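Notes for the talk: What the Arm Really Costs
Planning session, after lunch, so keep it moving

Slide 1. Open with the budget line. "Robot, qty 1." That was our whole plan in December. Pause for the laugh from anyone who has bought one.

Slide 2. The job we were buying for: Liang, our refurb line. Old desktops come in, memory gets checked or swapped, desktops go out. Dull work, small parts, tight slots.

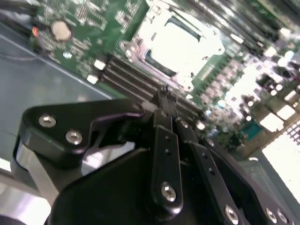 So the first question for any vendor is about fingers. Tuvix quoted us a fine arm and left the fingertips as "customer supplied." The customer supplied them. It took 42 days and three versions, and I'd like that on the record.

Slide 3. Where the money went. Say it slowly: out of every 100 dollars, the arm took nearly 80 in the plan. In real life it was closer to half. The rest was fingers, brackets, lighting, cables and a table that doesn't wobble. Put the table in the budget. Put it in twice.

Slide 4. Rilteron or Iltel for service? Skip the feature chart, they can read it in the handout. Ask the room who has read a service contract to the end. Rilteron's page 7 is where the travel charges live.

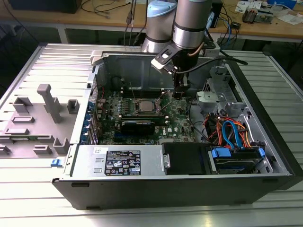 Tower on its side with the panel off, arm over the memory slots.

Slide 5. Spare machines. You need scrap computers to practice on, and purchasing will ask why you want to buy broken things. Have an answer ready. I used "training materials" and it went through.

Slide 6. What I'd ask for next year: one more set of fingers, a line for spares, and somebody's actual hours. Leave the total up while taking questions.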